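Search this site Search Go

Small Things From the Workshop Table

By Leonie Kettler
05/05/2026

Since last July I have kept a small gallery of the workshop in Ledcombe. The building was finished in 1855 and the light inside is not very good, but I like the room very much. Most visitors look first at the big machines. I prefer the small parts that stay on the tables, because they show me how people work here. In this part of the gallery I look at the tray table.

The tray has gray walls on all sides, and they are sloped, so a round thing that rolls away comes back to the middle. My colleagues say this is the best idea in the whole room. The floor of it is metal. It has many scuffs and I hope it will never be painted.

I am often asked if I arrange the objects before I take a picture. I do not. I only ask that nothing is moved for two minutes, and then everybody can continue. 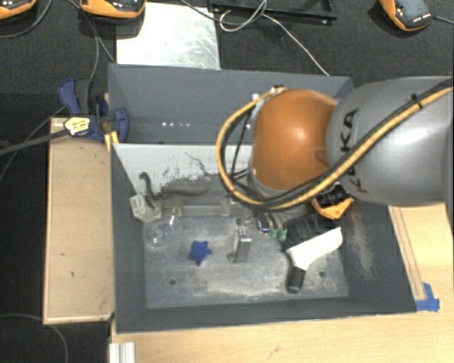 Clear plastic is the most difficult material for me. A cup like the one at the left almost disappears on a gray floor, and I must look two times before I find it. The little clear holder farther up is even more shy.

My favorite is the small blue star. It is not big and it is not important, but the eye goes there first. The two green caps are good company for it, on the other side of the small silver block.

About the block I can say only that I enjoy its shadow. It is short and has a clean shape. The dark slot on the top makes it look a little like a money box for a very small person.

The scoop with the white blade and the black handle reminds me of the dustpan in my grandmother's kitchen. Fine gray dust has collected along the right wall of the tray, and I think it gives a nice soft line.

Blue clamps hold the corner of the tray to the wooden board. I like that the wood is pale and warm next to so much gray. The yellow tag near the clamps is a good small spot of color.

In the next part I will show the drawers, which seven people share and each person sorts in a different way.

Comments

Jindel
The star is my favorite too. Do you have plans to print some of these? I would hang one in my hallway.

Leonie Kettler
Thank you, Jindel! Prints are possible, but first I must find a good paper.

Nostel
I had to look for the cup. Please show the drawers soon, I am a person who sorts by color and I want to know if I am alone.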